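# Two weeks with the Cirkbridge simulator kit
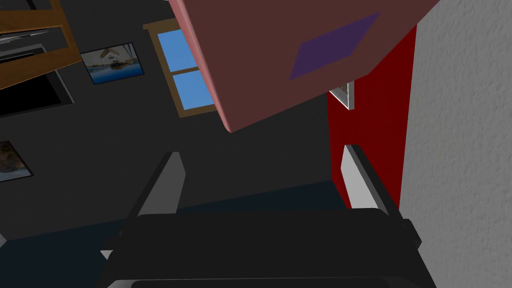

*Wrist view in the sample room, with the gripper open and the pink box ahead of it.*

I've been using the Cirkbridge kit in the evenings since early August, and a couple of people asked me whether it's worth the money. I bought my own license. Priveo, who make it, didn't send me anything and don't know I'm writing this.

Cirkbridge is a robot arm simulator for people who don't have a robot arm, or who have one and are tired of fixing it. You get the simulator, a set of furnished rooms, a two-finger gripper model, and a scripting layer in Python. There's also a paid add-on called Lema that randomizes the rooms for you. I have the base kit plus one month of Lema, which I let lapse.

## Setup

The installer worked. The license check did not, at first. It wants to write a file into a folder that my user account can't touch, and the error message just says "license state unknown." I ended up making the folder by hand and changing the permissions. Emmanuel Swai had already posted the same fix on the user forum, so I was out maybe an hour.

After that I had an arm moving in the sample room on the first night. My machine has an older graphics card and I expected trouble, but with the wrist view at its default size it keeps up fine. Turning on the overhead view and the wrist view together slows it down enough that I only do it when I'm debugging.

## The rooms

The rooms are plain. You get flat colors, simple furniture and a few pictures on the walls. The one in the screenshot has dark gray walls, a wooden shelf, a wood-framed window with blue panes and a big red panel over on the right. One wall has a rough plaster finish that looks better than anything else in there.

I don't mind plain. If you want something that looks like a real kitchen, look elsewhere. I wanted clutter and odd colors behind the object, and for that the rooms do the job.

What I do mind is the scale. Some objects come in at sizes no two-finger gripper is going to close on, and the kit gives you no warning. You can ask the planner for a grasp on a box much wider than the finger opening and it will go off and plan the approach anyway. I now check object width against finger opening in my own script before I call the planner. It's a short function and it should be in the product.

## Scripting

This is the best part. The calls are named sensibly and there aren't many of them. Open, close, move to pose, read the joint states, grab an image. I had a basic reach-and-grasp loop written in one sitting, and most of that time went to my own mistakes with rotation order.

Resets are fast. I left a batch of 3,000 attempts going overnight with the wrist images saved to disk, and it was done when I got up. The log was complete, too. With Stulevov, which I used before this, I'd usually find the run stuck somewhere in the middle with no message.

Two complaints. The image call returns the color channels in a different order from what the manual says, so check yours before you train anything on it. And the contact readings from the finger pads are noisy when the fingers first touch something. I average over 5 readings and that smooths it out well enough.

## Lema

Lema swaps wall colors, moves furniture around, and changes the lighting and the position of the objects. It works, and the controls are easy to follow. You can pin one thing and let the rest change -- I kept the shelf fixed for a while and varied everything else.

I stopped paying because I could write most of what I needed myself. Random wall colors and box positions took me an evening. The lighting changes are harder to copy and I do miss those. If your time is short, a month or two of Lema is reasonable. I wouldn't sign up for the year.

## Support

I wrote to them 4 times. Three got a useful answer by the next morning. The fourth was the color channel question, and I was told it would be passed along. The manual still has it wrong as of today.

## Would I buy it again

Yes, the base kit, for learning and for testing grasp code before it goes anywhere near hardware. It's cheaper than Stulevov and it doesn't hang. I'd want the planner check fixed before I recommended it to a class, as a beginner could lose almost a full weekend wondering why the gripper keeps pushing a box across the room.

I haven't moved any of this to a real arm yet, so I can't tell you how well the results carry over. I have a small desktop arm coming, and the first thing I plan to try is the same reach-and-grasp loop with the same averaging on the contact readings. If you've already done this with Cirkbridge, leave a comment, especially if you had to change the finger friction setting. I left mine at the default.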